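Setting up a small coffee table on a mezzanine: what stays out all day?

Posted September 2020 in Home & Kitchen

We finally have a proper coffee corner upstairs at Polholm and I'm so happy with it! It's one wooden table by the railing, flowers, and black chairs you can pull up whenever. I'd love ideas on what to leave out and what to put away between cups.
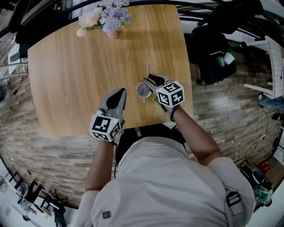 Do stir sticks belong on the table or in a drawer?
On the table, in a short jar with a lid. Refill it from the big box when it gets low.

That's the advice I got from a friend and I like it, but I'm still stuck on mugs and flowers.

Grurnar

Oh, I love a coffee corner! Keep the flowers small, exactly like you have them, so people can still talk across the table. We change the water every morning and trim the stems every other day, and ours last ages that way. Mugs live on a tray at our place (a cheap one, 40 cm long) and the whole tray goes downstairs to the sink at night. One trip and you're done! 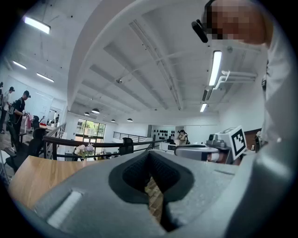

Pale pink and white flowers near the railing.

Akinola

Second the tray. Get one with a raised edge if you have stairs!! Also we bought a box of 2000 wooden sticks in June and I think we'll have them forever, so start with a small pack.

Ondov

Just wipe it down after each round. Coffee rings on wood are a pain. Coasters help too, we have 20 and everyone uses the same four.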